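Streaming service Trarkine has renewed its half-hour comedy "Branden" for a second season, ending a wait long enough for fans to have started, finished and abandoned a podcast on the subject.

The show follows a substitute teacher in the made-up town of Clekau who tells everyone back home that she's a full professor, and then has to keep it up when her entire family moves in down the street. It arrived in March with very little advertising and a poster on which the lead actress appeared to be waiting for a bus. Critics liked it. Viewers took a little longer, mainly because the title suggested a show about a man named Branden, and there isn't one. (Branden is the school. It comes up in episode five.)

Trarkine doesn't release viewing numbers, but it did announce the renewal with a short statement calling the series "a conversation starter," the phrase streaming services use when they would like you to start one. The new season will have the same number of episodes as the first and, according to the statement, "more of Clekau," a town that so far has consisted of a hallway, a parking lot and one very hard-working kitchen.

The kitchen and the dining table next to it are where most of the good scenes happen. The writers have a gift for meals that go wrong slowly. In the best episode of the first season, a dinner for the heroine's new boss runs the full half hour in something close to real time, and the big confession everyone is waiting for is held up again and again by people asking where things go. The word "fork" is spoken more often than the word "love," and to better effect.
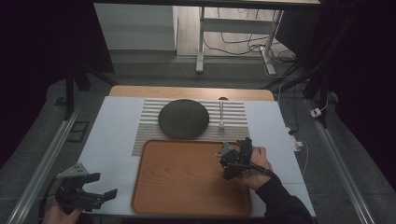

A dark gray plate and a silver fork on a striped placemat, with an empty wooden tray in front.

That episode did more for the show than the poster. A fan petition asking for a second season went up the week after it aired and closed with 3,567 signatures, a modest total by the standards of television petitions, which have been known to draw crowds for shows that were still on the air. Of those who signed, 1,522 also left a comment. Many of the comments were about the show. A good number were about the father's cardigan, and one long thread was a polite argument over whether the heroine's lasagna had been cooked at all.

Whether the petition had any effect is hard to say. Trarkine's statement thanked "our passionate community" without mentioning it, and the service has a history of canceling series with passionate communities, sometimes on the same afternoon it thanks them. Last year it dropped the courtroom comedy "Dijkstra" after a single season, on a cliffhanger, with the judge locked in a supply closet. As far as anyone knows she is still in there.

Fans of "Dijkstra" have taken the "Branden" news with mixed grace. Their message board, still busy for a group with nothing new to watch, spent the evening debating whether the judge could turn up in Clekau as a guest. The shows share a studio and a director of photography, and the closet door in one looks a lot like the classroom door in the other - enough, the board feels, to build on.

As for what happens next, the first season ended with the heroine being offered an actual teaching job at an actual college, provided she can produce the degree she has been bragging about. She asked for two minutes to think it over and left through a window. The second season picks up in the parking lot, the statement says, and will deal with "the consequences of her choices," though regular viewers may feel that dealing with consequences would bring the whole thing to a quick and unhappy stop.

There will be a few changes. The laugh track, which was used in the pilot and then dropped without a word, will not return. The grandmother, who had two scenes in the first season and walked off with both of them, moves up to the main cast. And the opening titles are being redone, to the relief of anyone who has sat through the current ones, a slow pan across a chalkboard set to a solo clarinet.

Filming starts in the spring. Trarkine hasn't set a premiere date, saying only that the new episodes will arrive "soon," a word it also used about the second season of "Dijkstra." The first season of "Branden" is streaming now, and new viewers can safely skip the pilot and start with the dinner.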